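Units > Beauty Services > Skin Science > Week 10 handout

Week 10: Pigment, undertone and shade matching

Prepared by Naveen Srivastava, with practical exercises by Rungnapa Nakpan

Read these notes before the practical. They cover base products only; lip and cheek colour are in the next handout. Numbered sections correspond to the workbook.

1. Terms

Depth is how light or dark the skin reads overall. Undertone is the hue that persists beneath surface redness, tanning or dullness, and is recorded as cool, neutral, warm or olive. Overtone is the surface colour and can change within a season. Students routinely record overtone in the undertone column. A client with flushed cheeks and a golden neck has a warm undertone and a pink overtone, and the base is matched to the neck.

Chroma, or saturation, is treated separately. Two foundations of equal depth and equal undertone can still differ visibly if one is more muted. Olive skin is commonly mismatched on chroma: the depth is correct, the product sits too orange, and the student goes darker to compensate.

2. Pigments in a liquid base

Four pigments account for nearly all the colour in a conventional liquid foundation: titanium dioxide (CI 77891) and the yellow, red and black iron oxides (CI 77492, 77491 and 77499). Ultramarine blue (CI 77007) is added in some olive and deep shades. Titanium dioxide supplies opacity as well as whiteness, and a high loading in a deep shade gives the grey or chalky cast discussed in Week 9.

Iron oxides are usually surface treated so that they disperse in silicone or oil. Poor dispersion shows up as streaking on the palette and as a colour shift when the product is rubbed out. If a swatch changes colour under pressure from the spatula, record the change and the final colour.

3. Dry-down

Most long-wear bases darken as the volatile phase leaves the film. Pigment particles pack more closely, the film scatters light differently, and sebum wets out the powder fraction over the following hours. The trade calls all of this oxidation. The iron oxides used are already fully oxidised, except for the black, and under normal wear the term is chemically inaccurate. Use "dry-down shift" in written work.

Allow 10 minutes between application and reading. Readings taken on a freshly applied swatch will be marked as incomplete.

4. Backgrounds and light

Surrounding colour alters perceived hue. A beige swatch judged beside a peach towel looks cooler and greener than the same swatch judged beside grey. Cover coloured capes with the neutral one, remove bright scarves and collars where the client is comfortable with this, and clear the bench of strongly coloured packaging.

A white ground is acceptable for palettes but not ideal. Shading across a white surface changes what is seen at each point on it, and swatches placed far apart are then being compared under different conditions. Keep swatches touching.
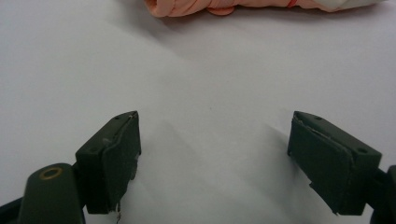 Fig. 1. White ground with uneven light; peach fabric at the top edge.

Use the daylight lamps at the stations. Window light is preferred in the morning session only. After 3 in the afternoon the western windows are too warm for matching, and the blinds are to be closed. Warm domestic lamps suppress the difference between neutral and warm undertones almost completely.

5. Procedure

Cleanse the jaw and upper neck. Leave the skin bare; primer changes slip and film thickness.

Select three adjacent shades by eye. Apply each as a vertical stripe running from the lower cheek across the jawline to the neck, with edges touching. Do not blend yet.

Wait for dry-down. Read from arm's length, then from conversational distance. The closest match is the stripe whose lower end is hardest to locate against the neck.

If no stripe disappears, decide which property is wrong before picking up another bottle. Depth is corrected with the next shade up or down in the same family. Undertone is corrected by changing family. Chroma is corrected with a mixer, one drop at a time, on the palette.

Record the shade code, undertone, mixer and final reading on the client card.

6. Reading shade codes

There is no common standard. In the Stella range held in the kit room, the first character is the family and the digits are the depth, so N62 is a neutral of depth 62. Kirnon uses a three-digit system in which the first digit is depth, the second undertone and the third chroma. Kirnon 421 is therefore depth 4, undertone 2 (warm), chroma 1 (muted). Groslow names its shades and prints no code, and cards must carry the full name.

Do not convert between ranges by number. Swatch both.

7. Worked case

Kanokwan Thongdee and Lertchai Suwannarat matched the same model independently. The first card read N62, no mixer. The second read Kirnon 421. Both were accepted at dry-down under the daylight lamp. On the palette the two products were visibly different in colour, the Kirnon being more yellow in mass tone. Applied thinly, the difference was within tolerance. Mass tone is a poor predictor of the applied film, particularly in sheer formulas, and a match should never be made on the colour seen through the bottle.

8. For the practical

Bring the client card, a metal palette and a clean spatula. Complete workbook pages for sections 3 and 5. Paweena Thammasiri will sign the cards at the end of the session. Unsigned cards cannot be submitted with the May portfolio.

Filed under: Complexion, Colour theory, Student handouts

Related notes
Week 9: Opacity, coverage and flashback
Week 11: Lip and cheek colour
Khunthong kit list and hygiene rules
Client card: how to fill in each field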